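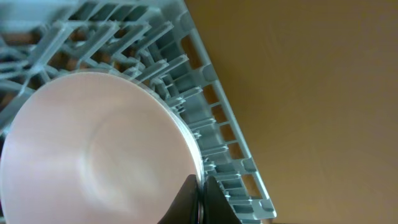
Figure 1. Plate standing on edge at the rack.

Table Clearing Study: Layout and Sorting of a Single-Place Meal
Project report, Udley course in household work methods
March 27, 2026

1. Purpose

The project looks at how a small table is cleared after a meal for one person. Earlier reports in the course dealt with full kitchens, where the sink, the bin and the cupboard are several steps apart. This report deals with one tabletop and the items that stay on it. The question was how to place the containers so that each item has one clear destination and food scraps do not end up among the clean dishes.

2. Terms

"Scraps" means leftover food of any kind. "Waste" means used tissue and packaging. "Ware" means anything that will be washed and used again. The three groups are kept separate in the Zoubi work sheet, and the same split is used in this report.

3. Layout

The table is wood with a reddish-brown finish and stands against a plain wall. The main pieces are set out in a row. A clear plastic container is on the left, a large round black tray is in the middle, and a gray plastic dish rack is on the right. The round tray is the eating place and has a raised rim. A small black tray was put below the container as a side position.

The row was chosen over a stacked or L-shaped layout. With the round tray in the middle, waste moves left and ware moves right, and the two paths do not cross. The rack has an open grid with pegs and diagonal dividers, so a cup can be laid on its side between them. The clear walls of the container allow its contents to be checked from the seat.

The white plate sits at the lower left of the round tray. In Figure 2 it holds rice, with a few grains over the rim and some light crumbs on the right side of the tray. The tissue and the red packet are in the container.
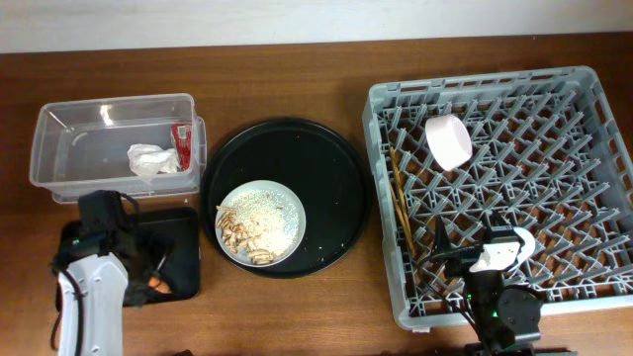

4. Sorting rules

The Cinside draft of the work sheet listed items by material. This was hard to use, as a tissue and a packet are different materials with the same destination. The Kinavow version lists them by destination and was adopted.

Waste goes into the clear container. Loose scraps are collected on the plate before the plate is emptied. Chopsticks and cup count as ware. The plate counts as ware only after it has been emptied, and until then it stays on the tray.

Spilled rice needs its own rule. Grains that land inside the round tray can be left until the end and tipped out with the crumbs. Grains on the wood are picked up at once – they stick when they dry.

5. The loaded tray

Figure 3 shows the tray with most of the small items on it and the clear container empty. The crumpled tissue is near the top left edge, next to a torn red wrapper with a white label patch. A short orange stick of food lies below the tissue. The plate has rice over most of its surface and a small pile of nuts along the left side. A pair of light wooden chopsticks lies to the right of the plate.

Under the rules in Section 4, the tissue and wrapper are due for the container and the chopsticks for the rack. The orange piece is a scrap and is moved to the plate.

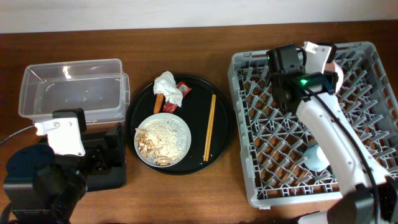
6. Limits and further work

Only one table and one place setting were used. Liquids were left out, and the work sheet has no rule for a cup that is still partly full. The dividers suit a plate placed on edge, but the report does not compare this rack with other types. Thin utensils are a weak point of the open grid, and a separate holder should be added to the layout.

A second layout with the container and rack exchanged is planned for April. The sheet will be kept the same so that the two layouts can be compared.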